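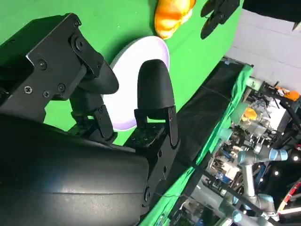
Setting up the Hurnus gripper kit for tabletop work

So your Hurnus kit has arrived and you're itching to pick something up with it! I was too, and I rushed it, so let me walk you through the slower way.

Bolt the gripper to its mounting plate and snug the screws a little at a time, going back and forth between them. Next, open the Olach app, choose "New tool," and let the fingers open and close 10 times.

Now put a plain plate on the table and bring the arm in at a slant, with the fingers open on either side of the rim. Close at the slowest speed first (please!), then lift 2 inches and hold. If the plate slips, raise the grip setting one notch and try again. Save the pose before you move on to bread rolls, which squash easily.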